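Piltholm retires its noon siren, then argues about lunch

2019-02-05

The noon siren on the roof of the old Tedesco cannery sounded for the last time on the final working day of last month, and Piltholm has been late for lunch ever since.

The siren went up when the cannery still canned things. It stayed up after the cannery closed, mainly on the grounds that taking it down would have involved a ladder. In the years since, the town has set its watches, its soup and at least one wedding by it. It was never quite on time. Longtime residents will tell you it ran two minutes fast, and that the whole town ran two minutes fast along with it, so the bus from Mondach always seemed to be late when it wasn't.

The decision to switch it off came from the town council, which had received 97 letters on the subject. Most of them asked for the siren to be kept. Several asked for it to be louder. The handful that asked for quiet came with a repair estimate attached, and the repair estimate won.

"I would like it noted that I voted to keep it," said Precious Naidoo, who represents the streets nearest the cannery and has therefore heard more of the siren than anyone else on the council. "I'd also like it noted that I slept in on Saturday shift days for the first time in my life, and it was lovely."

The effects were felt early. At the Flisico bakery, the counter staff were used to a line forming at noon sharp, which is to say at two minutes to. On the first day of silence the line came in pieces, the first piece at half past eleven and the last well after one, when the cheese rolls were gone and feelings were running high. The bakery has since hung a kitchen timer in the window. It rings at noon and can be heard from the sidewalk, provided no truck is going by.

The library has taken a different view and put up a sign giving the time, in pen. It says "12:00" and is correct once a day, or twice if you count the hours when the library is closed.

Dogs are said to be doing well.

There have been proposals for a replacement. One is a recording of the siren, played through the speakers at the ball field, which would cost very little and sound like a siren at the bottom of a well. Another is a proper bell. The council priced a bell and moved on to the next item. A third suggestion, that people look at their phones, was met at the public meeting with the kind of silence the siren used to fill. 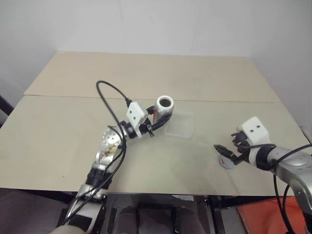
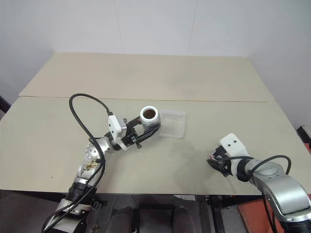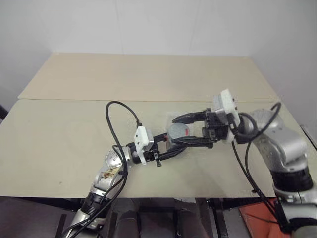
Pale boards on the tabletop.

The question of what to do with the siren itself is still open. It weighs 226 pounds, a figure established by the crew that finally brought the ladder, and it is sitting on a pallet behind the town garage under a blue tarp. The historical society would like it, but the historical society meets in a room on the second floor and has been asked to think about the stairs. A man from Mondach offered to buy it and declined to say what for. The council declined to sell it to him, the one unanimous vote of the evening.

Naidoo has suggested mounting it at ground level outside the cannery, disconnected, with a plaque. The wording of the plaque has already been through two drafts. The first described the siren as having "faithfully marked the hour," and was sent back by a retired schoolteacher who felt the town should not put that in bronze. The second says it marked the hour "or near it," and is thought to have a good chance.

A vote on the plaque and the ball field recording is set for the April meeting, which starts at seven. Residents who wish to speak are asked to arrive by then, according to whatever they are using now.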